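Notebook, sediment and meltwater bench
20 February 2018
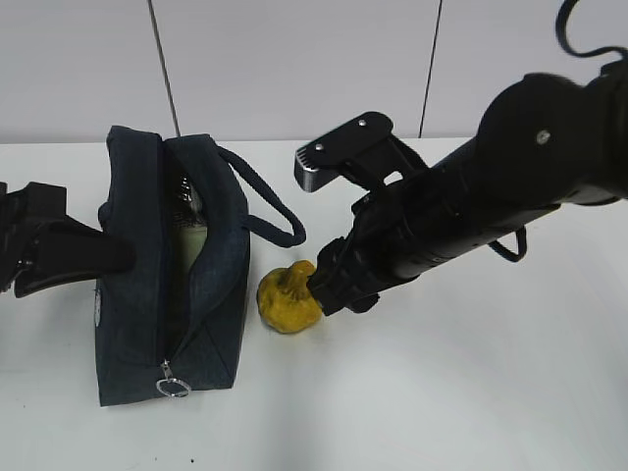
Godinho core, second half, finally opened this morning and it is a beauty. I had been bracing for mush after what happened to the first half (we lost the top few inches to a bad cap) but the layers are crisp all the way down, pale silt, dark clay, pale silt, dark clay, and you can follow most of them right across the split face without losing your place. I just stood there grinning at it for a while before I remembered to start the log.

Quick reminder for anyone picking this up cold: Godinho is the small lake below the Puvel ice front. The pale bands are summer melt, the dark ones settle out under winter ice. One pair, one year, if we're lucky and nothing slumped.

Counting. Filipa Henriques and I each did the lower section without looking at each other's sheets. We disagreed in 2 places. One was my mistake, I skipped a very thin winter band near a crack. The other is a real puzzle, a pale layer with a faint dark line through the middle. She calls it two years, I call it one summer with a cold spell in it. Left it flagged in pencil. A thin section ought to sort it out, and I've marked where the block should come from.

The total so far falls short of 1,000 pairs but we haven't reached the bottom gravel yet, and Filipa thinks we could pass it. I'd love that! Even a floating count that long would give us something to hang the Vement record on.

Grain size: ran 3 samples from the thick pale band in the upper part. Coarser than anything around it, with real sand in it, and it fines upward very cleanly. My money is on a single flood, maybe the ice-dammed pond on the Akton side letting go all at once. There is a dry notch in the ridge up there that has bothered me since the June trip, and it would make a perfectly good spillway. Need to check its height against the old shoreline before I get carried away. (I am already a bit carried away.)

Things that went wrong: the first sieve stack was still damp and the fines stuck to the mesh, so ignore run A. Run B is good. Also the balance drifted after lunch and I re-zeroed it before the last sample, see margin.

Organics are scarce. Found one scrap of leaf, flat and brown, maybe willow, right on top of a winter band. Picked it out with clean tweezers, rinsed it, wrapped it in foil, and it's in the cold room on the top shelf with the Godinho labels. PLEASE don't put it in plastic. If it's big enough to date, it pins the whole lower section.

Still to do:
Photograph the split face again with the side light, the contrast was flat the first time.
Cut the block for the thin section, flagged spot only.
Wrap the archive half and get it back in the cold before it starts to dry and crack.
Ask Filipa for her Puvel moraine sketch, the one with the spillway on it.

Reread the Vement log over coffee. It has a thick sandy band too, a little higher up than ours, and the note beside it just says "odd." Pulling that core tomorrow.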